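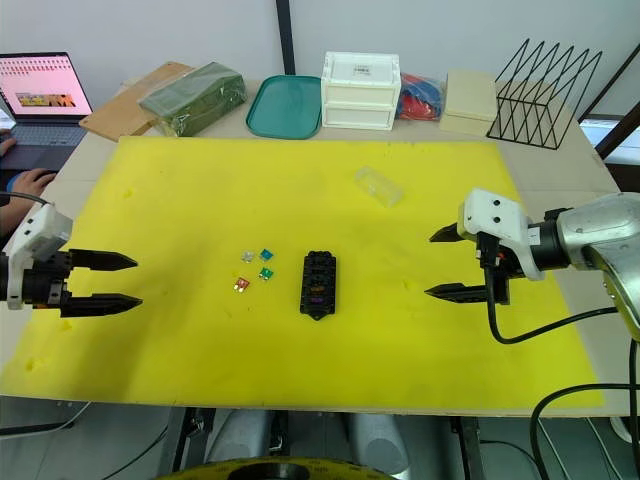
Four blade fuses and the black holder on the yellow mat.

Verse notebook, June

Best session on the Purik ballad so far! The whole recount section now runs without a stumble, and I read it aloud three times before tea just for the pleasure of it. Draft stands at 100 lines. It wants to lose a few from the mayor's speech, but I'm not cutting anything today while I'm this fond of it.

The trouble was always the majority. I'd been trying to squeeze 718 into a line that started on the beat, and it came out like a man falling down the stairs with a tray. Then I gave it a run-up:

They had promised a landslide, a rout, a routine,
And the gap at the finish was seven-eighteen.

Dropping the "hundred" is a cheat, but people say it that way at the bar, so in it goes. "Routine" is a bit weak as a third item. Keep for now.

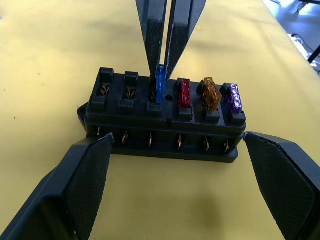

The other gain is in the Cudasar verses, where the losing side rows home across the river with all its posters. I had them singing in the same bouncing metre as the winners and it made them sound far too cheerful. Taking one light syllable off the front of every other line slows the boat down beautifully — you can hear the oars.

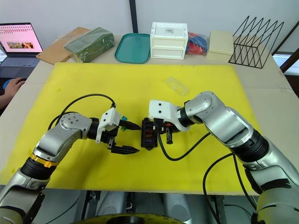 Rhyme next. The Omerović Hall stanza had "hall / all / call / small" on four lines running, and by the third the ear has gone to sleep. I've changed it to couplets with a half-rhyme across the gap, so the two pairs lean in and meet in the middle like the pair of arms over the yellow mat. Much livelier. "Ballot" and "palate" stays whatever anyone says.

Still sticky: line 7. "Democratically" is a lovely word with its feet all over the place. Tried "by a show of the hands", tried "as the rule book commands", and the second one is better and funnier, though it leaves me short of a rhyme for the clerk. 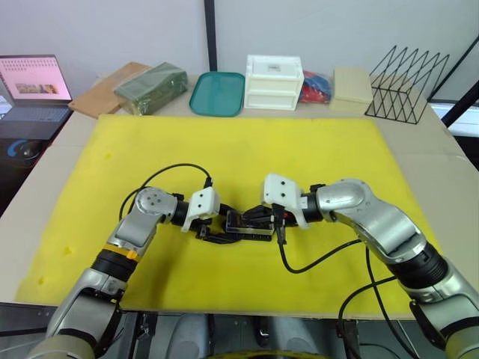
Both arms over the mat, black cable looped above.

Next time: the Dresorik band marches in a verse too early, so swap those two stanzas and read the lot straight through. Whoever has the pencil copy, please write your changes in the margin and leave my crossings-out alone, I sometimes go back for them. And bring clerk rhymes. I have "dark", "park" and "lark" and they're all wrong, but so close!

3 comments | 7 shares
Purik Verse Workshop — contact us | All verses copyright their authors | Back to top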